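Plirnano : ranger les couverts, vue par vue

Galerie du module de perception et de planification - mise à jour de mai

Plirnano est la couche logicielle que nous développons chez Najafi pour les tâches de tri sur table. Le module prend en entrée la vue au poignet, segmente les objets minces, propose un ordre de prise et envoie une trajectoire au contrôleur. La tâche de référence reste la même depuis le début du projet : des couverts et des baguettes sur une table, un pot à compartiments, tout doit finir debout dans le pot.

Les objets longs et fins posent deux problèmes au segmenteur. Quand deux baguettes se croisent, le masque de celle du dessous est coupé en deux et le planificateur croit voir deux objets courts. Les cuillères translucides, elles, laissent passer le motif de la nappe et leur contour se perd. Ladan Arabzadeh a réécrit la fusion des masques pour le premier cas. Le second est traité à part, avec un seuil de confiance plus bas sur les zones arrondies.

Les quatre vues de cette page viennent du lot Bruvstead, qui compte 14 séquences annotées à la main. Nous avons gardé la nappe à motifs : sur fond uni, l'ancienne version s'en sortait déjà correctement.

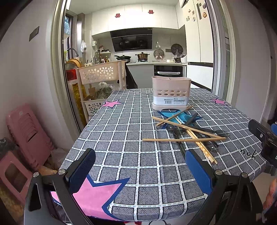
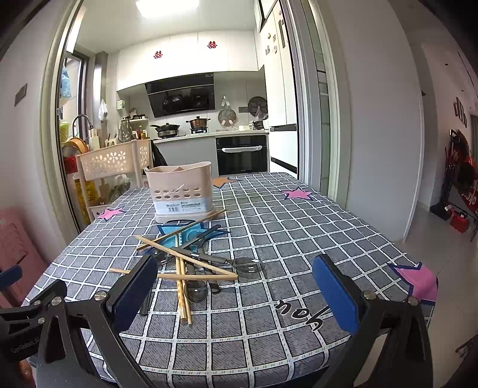
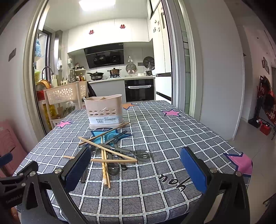
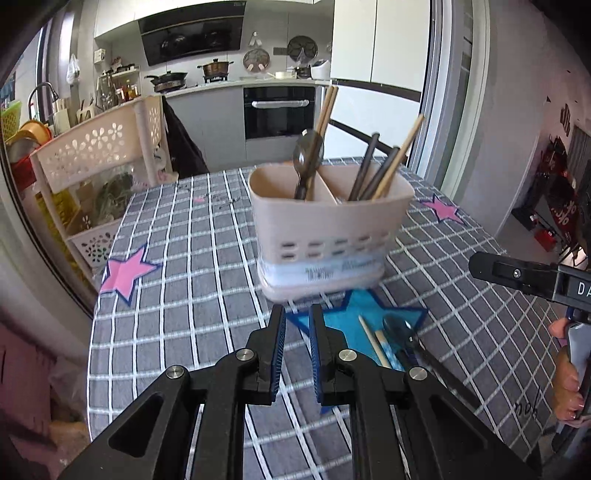 Les baguettes et le pot à couverts sur la nappe à étoiles, vus depuis la pince. Sur la dernière vue, le pot contient déjà une cuillère et des baguettes.

Notes sur le traitement

Ordre de prise. Le planificateur commence par l'objet qui n'a rien au-dessus de lui. S'il hésite entre deux candidats, il prend le plus proche du pot. Cette règle remplace le score appris de la version précédente, difficile à déboguer et sensible au moindre changement d'éclairage.

Orientation. Pour chaque baguette, le module estime un axe et deux extrémités. La prise est placée au tiers supérieur, ce qui laisse assez de longueur pour engager le bas dans un compartiment. Les couteaux suivent le même schéma, avec une prise imposée sur le manche.

Dépose. Les bords du pot sont détectés une fois au début, puis recalés à chaque approche. Kane Halliday a ajouté une vérification du compartiment libre : si la place visée est masquée par un objet déjà rangé, la trajectoire est recalculée vers l'autre côté.

Faux positifs. Les étoiles imprimées sont parfois prises pour des objets plats, surtout celles dont une partie passe sous un ustensile. Un filtre de hauteur règle la plupart des cas. Il reste des erreurs sur les cuillères à bol transparent, dont la hauteur est mal estimée.

Outils. Les masques et les axes sont relus dans Esten, notre visionneuse interne. Plus de 3000 images ont été corrigées de cette façon - l'export reprend les corrections sans relancer le segmenteur. La prochaine version ajoutera la relecture des trajectoires sur la même ligne de temps.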